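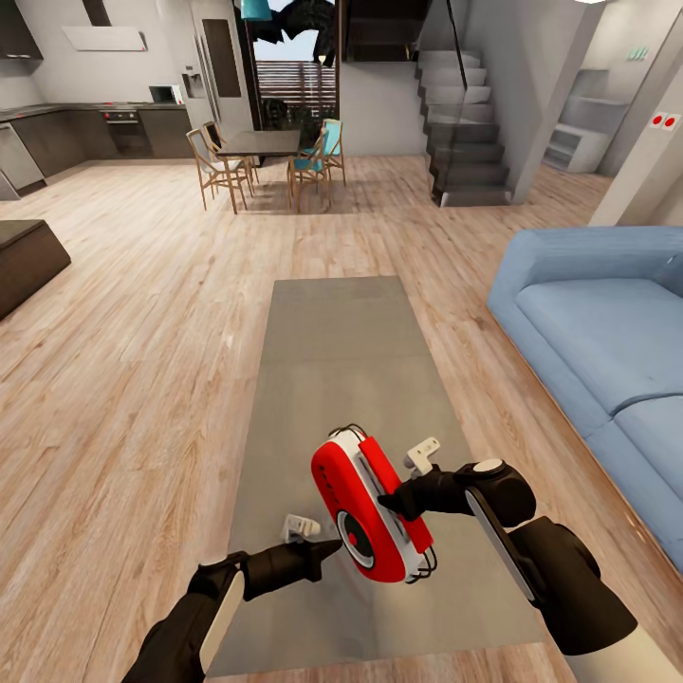 Figure 1. Simulated apartment, both arms on the red and white handheld device.

Nokora project report: can a two-armed robot tidy a living room yet?

Our group wanted to know how far household robots are from doing a plain chore without help. The chore was picking up a handheld device and moving it to a new place. We did all the work in simulation, in a furnished apartment we called Zakholm, and wrote the control software (Brono) ourselves.

Each trial had a limit of 2000 time steps. We ran 171 trials over one semester, in 6 batches, and changed one setting between batches. The start position of the arms was the same every time. 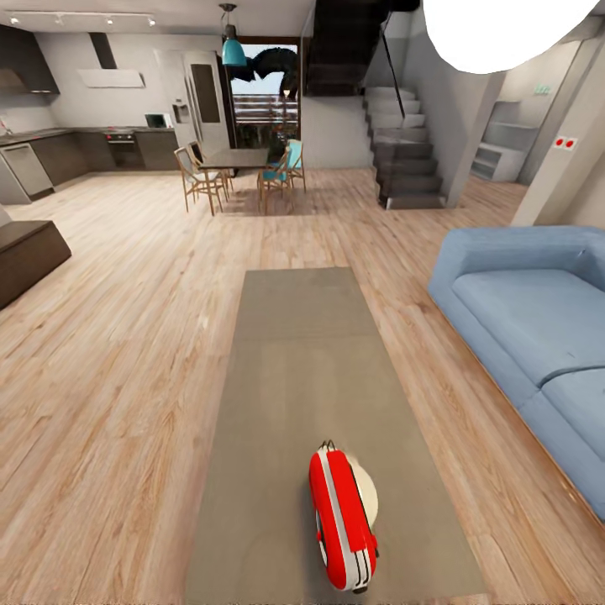 We split the chore into reach, grip, lift and set down. Reach was close to solved by the second batch. Grip took up most of our time. Many early trials failed when one arm made contact before the other and pushed the device away – a person would fix that without thinking, but Brono had no rule for it until January.
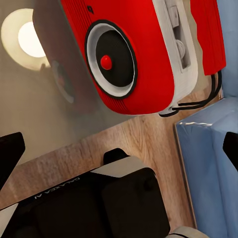

Grip planning depends on knowing which way the device is facing. Our first planner treated it as a plain box and picked contact points from the outer size alone. That ignores a lot. The front has a large round grille with a red knob in the middle, and thin black cables loop down by one lower corner, so a finger placed there can land on a cable. We marked both areas as no-touch zones and left the rest of the shell open to the planner.

Set down was the weakest step. The arms often let go at different times. We added a wait of 12 time steps before release, and the number of tipped devices went down in the next batch. We did not have time to test longer waits.
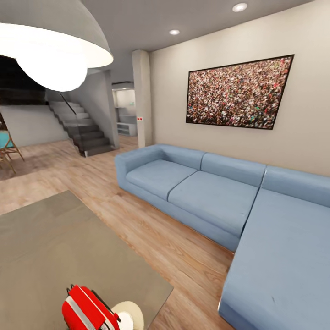
Figure 4. Living area with the sectional sofa, gray tabletop at lower left.

Our answer is not yet, at least with our software. A person does this chore in seconds and can do it in any room. Brono was tuned for one apartment. The next group should start with a second room layout and keep the release timing as a separate setting.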